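Ranorik Forum > Indoor Plants > Light and Position

Trailing plant at a dark window, vertical blinds on the other wall. Move it or leave it?

leafmeal
8 May 2019
Good evening to all. The plant hangs at the wide window with the dark frame and I would like your advice, please, if it should stay there.
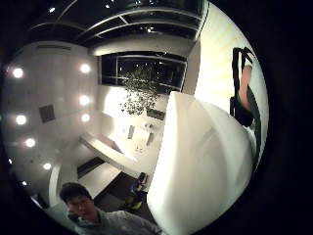
oldtrowel
Leave it where it is. A trailer which has made that much leaf has already decided it likes the place. Every time I move mine, it sulks for a month and drops the lower leaves. Which direction does the window face?

leafmeal
Thank you for the quick answer. The window faces north, to a courtyard. The wall with the vertical blinds is the west side and in the afternoon it becomes very bright there. My colleagues want the blinds closed because of their screens, so the plant receives only what comes through the slats. I water it with 500 ml every Friday.

pothole_gardener
500 ml every Friday whether it needs it or not? I would worry about this before the light. How big is the pot and has it a hole?

leafmeal
The pot is 2 litres and it has a hole, with a saucer that I empty. In winter I gave it the same quantity. Perhaps that was a mistake.

pothole_gardener
For winter and a north window, yes, it is too much. Put your finger in the soil up to the second joint. When it is dry there, water. The calendar does not know how thirsty a plant is.

sillandsaucer
I do not agree with oldtrowel. Small dark leaves on long stems can also mean that the plant is searching for light. I would hang it nearer to the blinds, on the side, and open the slats to half. Vertical blinds are good for this purpose because you can turn them so that the sun goes along the wall and not into the faces of people.

oldtrowel
Or the leaves are small and dark because that is the kind of plant it is. We have not been told the name yet.

leafmeal
I am sorry, I do not know the name. It came without a label from the Muñoz garden centre in Prerkura, and the lady at the till also did not know. I can say that the new leaves have the same size as the old ones.

oldtrowel
If new and old have the same size, it is not starving. Leave it.

sillandsaucer
Measure between the leaves as well. Size alone does not tell you much. If the gaps in the new part are longer than in the old part, then it is stretching.

leafmeal
I have measured on the longest stem. It is 51 cm in total. The gaps near the pot are 2 cm and near the tip they are a little longer, but I must admit my ruler was not very steady.

sillandsaucer
So it is stretching a little. I stay with my opinion.

brackenhouse
May I ask about the ceiling? We have something similar at work, dark shiny panels in a light grey metal frame, and warm air collects under it in a terrible way. A plant that hangs from the top of a window gets the driest air in the room. Mine had brown tips until I lowered the hook by the length of my arm.

leafmeal
This is interesting, I had not thought about the air. I looked this morning and there are brown tips, but only at the top, where the stems come out of the pot. Lower down they are clean. If I lower the hook, however, the stems will come close to the two small fixtures on the back wall, and I do not want that they cover these.

brackenhouse
Then cut the longest stems and put the cuttings in water. You lower the pot, the stems are shorter, and you have new plants to give away.

pothole_gardener
Cutting is a good idea, only wait until you have corrected the watering. One change at a time, otherwise you will never know which one helped.

leafmeal
I have decided: first the water, then the hook. The blinds I will discuss in the office. They are from Drernix and the chain is very stiff, so half open is easier to say than to do. Does somebody know if one can put a bit of silicone spray on the chain, or does it make stains on the slats?

sillandsaucer
Spray it on a cloth first and wipe the chain with it. Never spray directly, I spoiled three slats that way in October.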